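Putting Away Caps and Sweaters in Open Baskets

Posted November 21, 2021 in Closets & Drawers

Every year when the cold settles in over Standdale I go through the same little ritual. The sweaters come down, the summer things go up, and at some point I find myself holding a baseball cap with a dent in it and wondering who I was in May that I thought shoving it under a stack of beach towels was a good idea. If that sounds like your house too, pull up a chair, because I have gotten a good deal better at this over the years and I would love to save you a few squashed caps.

My method uses open baskets, the plain rectangular woven kind with a handle slot at the end. I like them better than lidded boxes because I put things back in them. A lid is one more step, and at the end of a long day one more step is enough to make me leave a sweater on the chair (my husband would tell you the chair is my real closet).

What you will need

A clear table or the end of a bed
One woven basket for each kind of thing
A soft clothes brush
A few sheets of plain tissue paper
A lint roller or sweater comb

Start with the basket

Turn it over and give the bottom a good tap to shake out the dust, then run your palm around the inside. You are feeling for any rough end of the weave that might snag a knit. If you find one, tuck it back under its neighbor or wrap a bit of tape around it. Then measure the shelf where the basket is going to live. I once carried a lovely big one all the way up to the hall closet only to learn that it was an inch too deep for the door to shut, and I was cross about it for a week.

Caps first

I do caps before anything else, while the basket is still empty and I still have patience. Set the cap on the table with the crown up and the brim flat, and brush it from the top button down toward the brim in short strokes. Dark caps need this more than light ones – a navy cap will pick up lint from across the room. 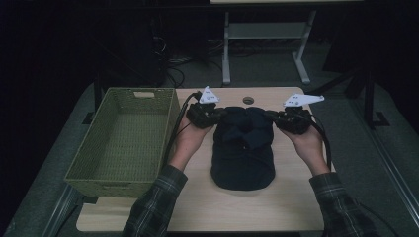

When you are ready to move a cap, use both hands, one on each side of the crown, and lift it straight up. Picking it up by the brim is what most of us do, and over time it puts a bend just where you don't want one. If the crown has gone soft, crumple one sheet of tissue into a loose ball and set it inside. Don't pack it tight, just enough to hold the shape.

Caps can nest, one behind the other, all facing the same way, as long as you don't press them together. My friend Gun-woo Pyo has 13 of them and keeps them in a single long row, and I have never seen a creased one come out of his house. Whatever you do, please don't fold the crown in on itself to save room. A shorter row in a second basket is much kinder.

Then the sweaters

Sweaters are where people get discouraged, and I think it is mostly because they try to fold in the air. Put the whole garment down on the table, let it be a heap for a minute, and find the shoulders. Once you have hold of the shoulders, everything else follows along behind them.
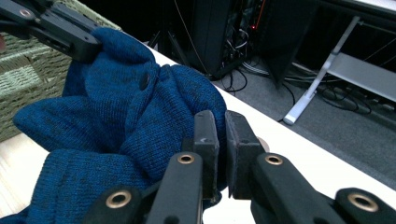 A blue knit still in a heap, with a woven basket close by.

Lift gently and lay the sweater face down, smoothing from the middle out to the sides with flat hands. Pulling at the hem will stretch it, so coax it instead. Go over any pills now with the comb. Then:

1. Fold one side in toward the middle, and lay the sleeve straight down along it.
2. Do the same with the other side.
3. Fold the hem up to the middle of the body.
4. Fold once more, so that the neck ends up on top.

For a fine, smooth knit I like to roll it from the hem after the second step, which leaves softer creases. A chunky cable sweater is happier folded. Stand your bundles on end in the basket, side by side like books, and you will be able to see every color without digging.

A few last thoughts

Make sure everything is clean and fully dry before it goes in, even the sweater you only wore for an hour. Leave a hand's width free in each basket so things can come out without a tug-of-war. And if a basket will sit on a high shelf, turn the handle slot toward you, or you will be up on your toes feeling around the back for it as I was this very morning.

Next time I will get to scarves and gloves, which in my house need a basket of their own and a stern talking-to.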